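Home robots should be sold by the job

Movano wants households to subscribe to its simulated kitchens. The pitch is simple. You pay 2608 a year, your robot practises in rooms that exist only on a server, and every month it gets a bit better at being in yours. There are 3000 rooms in the library, according to Renji Ogura, who runs the service.

I think the idea is sound and the price list is wrong.

Practising in software makes sense. A dropped plate costs nothing there, and a humanoid can try the same drawer all night. Rooms with an island, a couple of bar stools and an office chair left out on the floor are a fair test, as plenty of homes are laid out with things in the way.
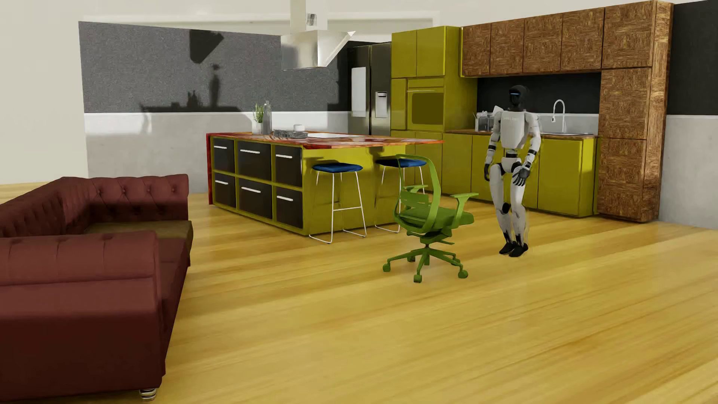

What a buyer gets for the money is harder to say. Movano counts rooms. I would sooner it counted jobs. If I pay for a year, I want to know whether the robot can empty a dishwasher in my flat in Feltemham, and how often it will need help. The brochure has two pages on lighting and floor finishes and one line on washing up.

Leopold Nägeli of Dornov, which sells a smaller package, charges per task and refunds the fee if the robot fails three times in a row at the customer's home. His list is short and a bit dull - cups, laundry, bins - but you can check it.

Movano should publish the same sort of list before it asks anyone to renew in July.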